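The inventory of the Wada flat began with the table, because the table was the only thing the tenant had not put anything under. Kvido Hájek wrote the headings in pencil. Item, condition, destination. He had been given 5 days and a roll of adhesive labels by Ziletura, the clearance firm, and a rate that did not change if he finished early.

Destination had three permitted values: keep, sell, discard. The form had no column for remarks, so he wrote remarks in the margin, small, and numbered them.

By the second morning he had labelled the crockery, the curtains and the lamp with the repaired flex. Soft goods came next. The procedure for soft goods was to place each article in a bin, put the bin on the table, enter it, and move on. Articles longer than the bin went in anyway – the bin was for keeping one entry apart from the next, and had no lid.

Article 12 was yellow. He entered it as foam, curved, seamed along its length, good condition. It lay across the white bin from corner to corner with one end over the rim. Under the heading for type he wrote banana, crossed it out, wrote bread roll, and crossed that out too.

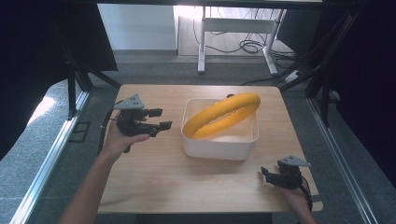 Bread, said Odette Renaud. A banana tapers, and it has a stalk. She had come for the keys and had not taken her coat off.

Hájek said that bread was not usually that yellow.

It was if you were four, she said. Her brother had owned a whole shop of it, with a till. Every August he sold her the same loaf and charged her 3,000 for it. One year he put it down to 1,000, for family.

Hájek asked 3,000 what.

She said the currency had never been settled.

He wrote loaf, foam. In the margin he put remark 5: disputed. The destination he left open, which the form allowed until the last day, and he peeled off a label and stuck it to the bin instead of the article, where it could be removed without marking the surface.

Renaud signed for the keys. At the door she asked what discard meant in practice. He told her: a van, on Friday, to the Plastent depot. She asked what keep meant. He said that somebody had to come and carry it.

She put the keys in her pocket and came back to the table.

Comments

pell_m
Good, but no clearance firm I ever worked for would let you leave a destination blank overnight.

Tamsin
It's a banana. Toy stalks come off.

Kikard
I liked the margin remarks. Would read the other four.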